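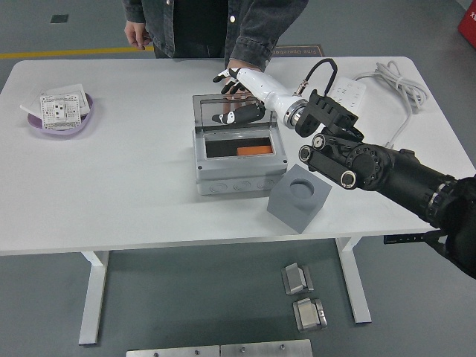 The Clumby parts bench is in use, which is more than I could say in my February report. You paid for a place where people who have never taken the cover off an outlet could handle the pieces before signing up for the full home wiring course, and after a slow start we have one. The table is the plain white one we budgeted for. The junction box sits near the middle with its clear lid propped open, because learners kept trying to pry the lid off, and the switch-socket panel goes in the purple tray on top of its paperwork. The tray was Birsen Sönmez's choice. I had specified gray, and so had the supplier, for everything else.

Progress since February

The first batch of parts from Stefanou arrived complete. The second batch arrived as a very nice invoice. Lertchai Sitthichai spent most of a month on the phone about it, and the missing boxes turned up with a note thanking us for our patience, a quality he asks me to say was not supplied. We now have enough junction boxes for every learner in a group of 11 to have one, with no more sharing and no more elbows.

Nothing on the bench is connected to the building's power. I mention this because Farzad Ghasemi, who reviewed our safety sheet, has asked me to mention it in every document I write, and I expect it will appear in my holiday cards.

Sessions now follow the order Ratree Nakpan worked out. Learners start with the panel, because everyone has seen something like one on a wall and has opinions about it. Then comes the box, with a long stretch on the round knockouts: which ones to open, which to leave alone, and what to do when you have opened the wrong one. (You live with it, or you get another box. We have put aside a few for this purpose and are going through them briskly.) The wiring diagrams come last. In our first plan they came first, and we lost two people before the coffee break.

What has not gone well

The printed cards. We ordered 300 of them in English and they are accurate, handsome, and too small to read without holding them at arm's length under the good lamp. The text on the parts themselves is no better, so learners get squinting practice either way. Fongchan Suksawat is redoing the cards in larger type, with fewer words and a blank side for notes. Old stock will be used as scrap paper until the end of time.

Storage is also behind. The cabinet from Follberg came with doors for a different cabinet. It holds things perfectly well as long as you don't need it closed — we do, so the small parts are going home to the back office each evening in a shoebox labeled Gino, after the shoes.

Money

We are within budget. The replacement boxes cost $50 more than planned, and we took that from the signage line, having found that people can locate a table without a sign. Around $900 of the equipment grant is unspent. With your agreement, we would like to use it for a second table of the same kind and a set of decent screwdrivers. The present ones were donated, and I now understand why.

Next period

Larger cards, a cabinet that shuts, and an evening group if Ratree can be persuaded. We would also like to try a session where learners assemble a box from loose parts without any instructions, then compare theirs with a finished one. Farzad has asked to see the plan in writing first. He will have it by the end of next week, along with a copy of the spending sheet, which I'll send to you at the same time.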